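Planning the Equipment Request for the Coming Year

Posted by Renata Bielecka on Wednesday, November 1, 2023
Filed under: Budgets and Purchasing | Teaching Labs
Print this post | E-mail this post

The equipment request for the Vustville teaching lab is due in January, and I have been asked by several colleagues to set out in writing how the figures were reached. The request covers small desktop arms for the introductory course, together with the parts and supplies needed to keep them in service.
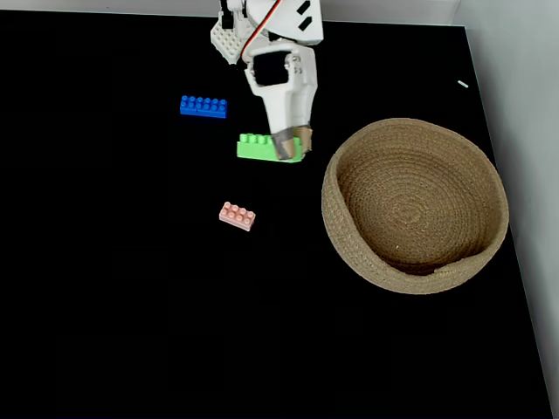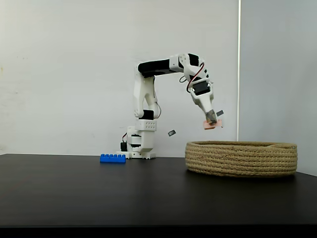
Sorting work with building bricks and a rope basket, at close range and from the side.

The amount available to us is $2,939. It must cover purchase, shipping, and repairs through the end of the school year, and it cannot be carried over. Last year the whole sum was committed to hardware in the first month, and by spring we were unable to replace a stripped gear without borrowing from another account. I do not wish to repeat that arrangement.

Two quotations have been received. The first, from Plendholm, is for assembled arms with a service agreement. The second, from Walczak, is for kits of printed parts and servo motors, to be put together by our own staff. The Walczak price is lower by $183 per arm. Against this must be set the hours of assembly, which Zbigniew Duda has estimated at nine for each kit, including calibration. His estimate assumes that every motor works when it is taken out of the box.

Halina Borkowska has argued for the assembled arms on the ground that our technicians are already fully occupied. Cyprian Wróbel prefers the kits. In his view a student who has seen the wrist taken apart will be more careful with it, and staff who have built an arm can repair it the same afternoon. Both positions have merit, and I have recorded both in the request.

My own recommendation is to buy kits, to order fewer of them than we would like, and to hold 20 percent of the total in reserve for servos, cables, and finger padding. Padding is inexpensive, but it wears quickly and was left out of the previous budget altogether. The reserve should appear on its own line so that it is not absorbed into the hardware figure during review.

The objects to be handled require very little money. Toy bricks come in several colors, tolerate being dropped, and can be replaced from any store. A basket with a low rim serves well as a target for beginners. I see no reason to purchase the matched set of test objects offered in the Plendholm catalog.

Bench space remains to be settled. Bożena Nowicki is measuring the tables in the second room, where the outlets are on the far wall and extension cords are not permitted. If those tables cannot be used, the order will have to be reduced again. Revised quotations from both suppliers should be sent to me directly, with shipping shown separately.

Print this post | E-mail this post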